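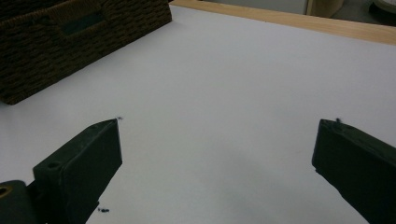 White work surface, Folgate workshop, with small dark specks.

4 Nov 2019
Folgate, ground floor workshop
Entry by D. Marsden. Copies to K. Châu, L. Pearce, P. Tsao.

Subject: condition of the white surface, cleaning trial and proposed routine.

The matter was raised by Liam Pearce following the sorting of the Zirnness samples. Dark grains had been recorded on his tally sheet as part of sample 19, and on a second inspection two of them were found to be dirt. The sample itself consists of fine dark seed and chaff, and a stray grain of the wrong kind is easily taken up with it. The entry for sample 19 has been struck through and initialed. It is to be sorted again from the retained portion, which is in the lower drawer.

The surface was viewed under the ordinary room lighting and again with the desk lamp set low at one side. The low lamp is much the better of the two for finding loose material. Under the ceiling lights alone the white appears uniform from the stool, and small flecks are visible only when one leans over it. Soft gray shading also crosses the surface at certain positions, and this was at first written down as a stain. It moved when the lamp was moved. The word "stain" in the margin of the previous page should therefore be disregarded.

Possible sources of the debris, as discussed with Pin-yu Tsao:

Residue from earlier samples. The Lasis material was sorted in the same place and is very dry; it breaks when tipped from the envelope.
Dust from the shelf over the bench, which is not included in the weekly cleaning.
Wear from the dark foam lining the sample trays. Two of the trays are shedding at the corners.
Particles carried in on sleeves and cuffs.

Some grains were lifted with adhesive tape and placed under the low-power microscope at magnification 9. Most were plant matter. One was soft and compressed under the needle, and I have recorded it as foam without being certain. Khôi Châu is of the opinion that it is rubber from a stopper. The tape is attached to the facing page and may be examined by anyone who wishes to settle the question.

Cleaning trial

Three methods were tried in turn on separate areas of the surface, each after a pinch of spent chaff had been scattered on it.

Dry soft brush, drawn toward the front edge into a pan. Quick, and removes the bulk. The finest grains are pushed along and some are left behind in a line where the brush is lifted. The brush must be clean. The one hanging by the sink is not, and should be kept for the floor.

Lint-free cloth, barely damp, folded and wiped in one direction only. Removes the fine material. The area has to be left to dry before any sample is tipped out, as seed will cling to it. A drying time of 9 minutes was allowed, with the window closed.

Tape roller. Effective on single grains. It is slow over the full area and it leaves a slight tack if pressed hard, to which further dust adheres.

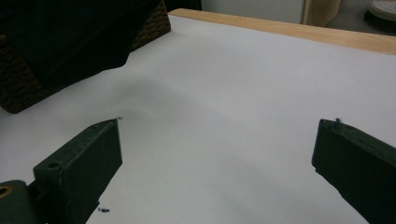 The brush followed by the cloth gave the best result of the methods tried, with the roller held in reserve for grains noticed afterward. Compressed air was suggested by Dean Lightfoot and has not been adopted. The balance stands on the adjoining bench and the open envelopes are usually within reach of the draft.

The following is proposed from tomorrow.

Before each sample: brush, then cloth, then inspection with the lamp low from the left and again from the right. The person sorting initials the sheet to show that both inspections were made.

Between samples from the same site: brush and lamp only, unless material is seen.

Between sites: the full procedure, including the shelf. The trays are to be tapped out over the bin and never over the bench.

A blank is to be taken at the start of each session. The surface is left for the time it would normally take to sort one sample, with nothing placed on it, and whatever is then found is collected and entered under "blank." This should give some idea of what settles from the room. Pin-yu Tsao has ruled a column for it on the new sheets.

Effect on earlier work

Of the 88 samples listed for the season, those sorted before March were done in the old room and are not affected by anything noted here. For the remainder, Khôi Châu will look through the tally sheets for isolated single grains marked "dark, unidentified" and set those aside for checking against the vials. Samples with large counts need no action, in my view. Liam Pearce does not fully agree, and would prefer to recheck one large sample from Lasis as a control. He may do so if the time can be found before the return shipment.

Stock

Lint-free cloths: one pack open, one sealed. Tape refills: order required. Replacement foam for the two worn trays has been requested from the stores, and until it arrives the trays are withdrawn and labeled.

The quotation from Man for a second lamp is still awaited. D. Lightfoot to telephone.

Sample 19 to be re-sorted by L.P., second reading by P.T. Result to be entered on the next page.

D.M.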